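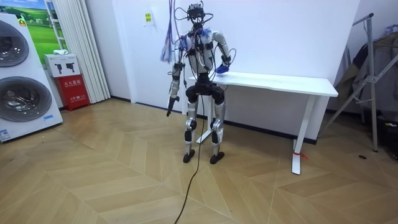 The ground floor room at Linarberg with the new floor down and the white desk in position.

Linarberg Ground Floor Room: Progress Report to the Cisavent Fund
Prepared by Florence McKinnon

Work covered in this period

The grant paid for three things: replacing the floor, furnishing the room, and the first stage of shelving in the hall. The floor is finished. The furnishing is partly done. The shelving has been ordered and has not arrived.

Floor

The old carpet came up in July. Under it we found adhesive over most of the room and a soft patch by the door where the subfloor had to be cut out and replaced. This added nine days to the schedule. Brurkel supplied and laid the new wood floor in a light tan color, in the zigzag pattern agreed with you at the start. The extra subfloor work came to $1,304, and we paid for it from our own maintenance budget. No change to the grant amount is requested.

We asked Brurkel for 20 spare boards from the same batch. They are stored flat in the hall closet. Everaldo Paiva has the care instructions and has gone over them with the cleaning crew. The main points are a damp mop only, no steam, and no rubber-backed mats.

One section near the window creaked after the first week. Brurkel came back on a Saturday and fixed it at no charge.

Furniture

The white table is in and stands against the wall. We looked at two other models from Maksymiv before choosing this one. The first was too deep for the room and the second had a center support that got in the way of people's knees. The one we bought has a thin top and slim legs, so it is easy to sweep under.

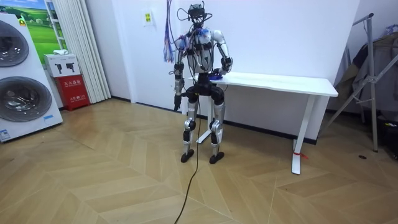

We have agreed on a simple rule for the tabletop: whatever is brought to it for the day is put away at the end of the day. In the old room the tables filled up with paper and supplies, and people ended up working on the windowsills. So far the rule has been easy to keep, though the room has not yet been used at full capacity.

Chairs are still to be chosen. The sample chair from Maksymiv had hard plastic feet that left marks on a test board, and we have asked for felt or soft caps before we place an order. If they can't supply them, Everaldo will buy caps separately.

Spending

The floor and the table were both paid for within the amounts in the original budget, apart from the subfloor repair noted earlier. We have $500 left on the furnishing line, which we plan to use for the chairs. Receipts are attached to the copy of this report sent by mail.

Problems and open items

The hall shelving is late. Maksymiv gave us a new delivery date and then withdrew it, and we are waiting for another. Until it comes, the supplies that should go there are in boxes upstairs.

The baseboard behind the door has not been put back. The old piece split when it was taken off, and Brurkel is matching the profile.

Next period

We expect to order the chairs, refit the baseboard, and put up the shelving once it is delivered. Everaldo will send you the shelving date as soon as we have it.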